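Market hall café gets its lease after all

Well, I'm chuffed. The council has agreed to let the little café in Plandham market hall stay put for another three years, and I had my celebratory cheese scone there at half past ten this morning (still warm, since you ask!).

If you missed the saga, the lease was due to run out in May and the rent was set to jump from £362 to £524 a month. A petition went round and picked up 3000 names, which in a town our size is going some. I signed it twice by mistake – sorry, everyone.
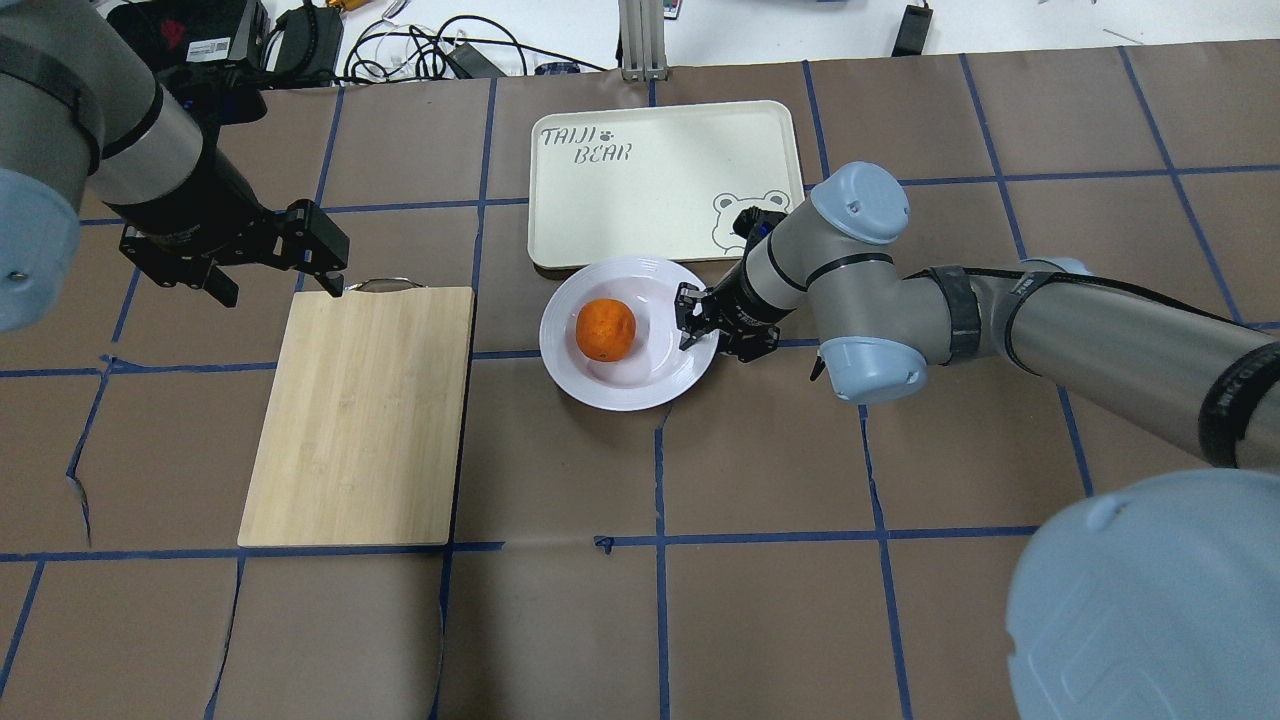 Lorraine Whiteley told me she would have chained herself to the tea urn if the vote had gone the other way, and that the old rent was quite steep enough for a room with one radiator.

The new deal keeps the rent where it is for the first year, then puts it up by £14 a month. In return the café has to open until five and keep the side door clear on market days.
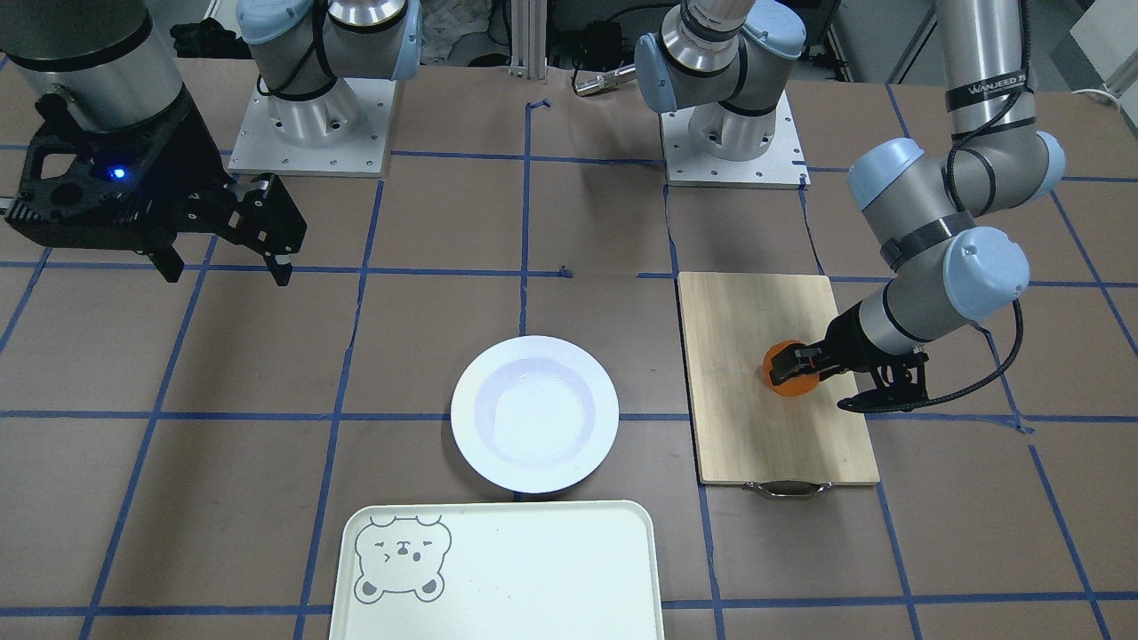 One regular wanted to know whether the later hours would mean proper suppers, or just the lunchtime soup heated up again. I asked at the counter and got a very firm "we'll see".

I'd settle for soup, myself, as long as it's the leek one. The other bit of news is that the Drarex bakery stall is moving 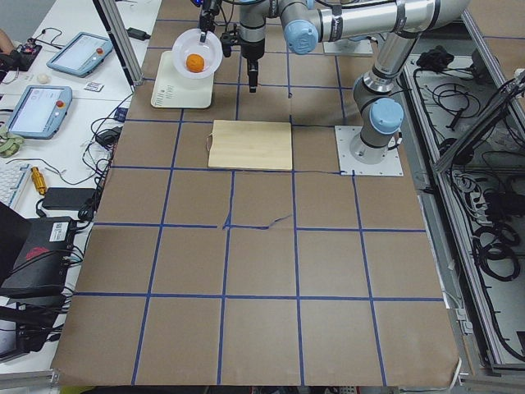
next to the café door from the start of May, so you'll be able to get your loaf and your cuppa without crossing the hall. The fish van stays where it is, out by the car park.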